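Brallwood Trails and Waters Dataset
Release notes and data card, February release

Summary

The Brallwood Trails and Waters Dataset describes the marked hiking routes, lakes and overnight shelters of the Brallwood hill country. It holds 2,371 records in 18 tables and is intended for trip planning, map making and teaching. The data is maintained by the Kinnunen office under the direction of Saimi Toivonen.

Contents

Route records give the name, length, total climb, surface type and season of each trail. Lake records give the shoreline length, elevation and nearest trailhead. Shelter records list the number of bunks, the type of stove and the distance to drinking water. All lengths are stored in meters, and elevations refer to the regional height datum. The eastern part of the area, from Prillov to the Reltoseck pass, was surveyed again for this release, and 351 route segments were replaced.
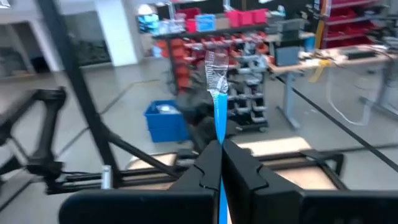 Blue strap held between gripper fingers, with clear plastic at its upper end.

Format and use

Each table is supplied as a comma-separated text file in UTF-8. The first row contains the column names. The field route_id links the tables to one another and does not change between releases. Empty fields mean that a value was not recorded – they should not be read as zero.

Known limitations

Fourteen lakes north of Prillov have no elevation value. Winter closures are given by month only, and the dates on trailhead signs take priority. Trail lengths in steep ground may differ from those on older printed maps, which were measured on the flat. The dataset is not suitable for navigation in poor visibility.

License and contact

The data may be copied and adapted for any purpose, provided that the source is named. Corrections should be sent to Waltraud Ehlers at the Kinnunen office, with the route_id and a short description of the error. Accepted corrections appear in the next release.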